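Gripper checks before you record - quick version

Posted 10/22/18 by Ronja Öberg

Short one, writing this between shifts. Miłosz Wasilewska keeps the long version for the Prurberg site, ask him if you need it. For hand-held grippers only. The arms have their own sheet.

Before you start

Table bare. All of it, not just the part you plan to use. Pens, tape, coffee, phone, off. Wipe it down and let it dry.

Step 1. Look at the fingers

Both of them, inside faces and lower edges. Scuffs are fine. Torn padding gets written down in the log, left or right, and where on the finger. If a piece is hanging into the gap, stop and swap the pair. Don't trim it with a knife. Don't glue it. We had a glued one at Nygård and the grip was off for 19 recordings before anybody caught it.

Step 2. Open and close, empty

Full open, full close, 30 times. Slow. Listen for clicking. Both fingers should arrive at the middle together. If one lags, tighten the mount, then do the 30 again from zero. Yes from zero.

Step 3. Start pose

Fingers wide open, nothing between them, held over clear table. Hold still for 2 seconds. Every recording begins like this and ends like this. No exceptions for "it was a quick one". If you start with an object allready in the grip, bin it and redo.

Step 4. Hands

Grip hand on the handle, other hand behind your back or in your lap. Sleeves up. No reaching in to nudge an object. If it rolls away, end the recording, reset, go again.

Step 5. Log it

Gripper number, finger pair, your initials, anything odd. Oltura takes the log as is, so write it so a stranger can read it. One line is enough. "OK" is not a line.

When to change fingers

Every 100 recordings, or sooner if step 1 says so. Always both sides. A new one against a worn one closes crooked, and then you are chasing it all afternoon. Old pairs go in the Biron box with the date on, we send them back in December.

Same pose at the end of the shift too, open over the bare table, then power down. Last person out puts the log back on it's hook. 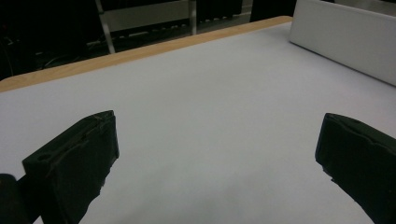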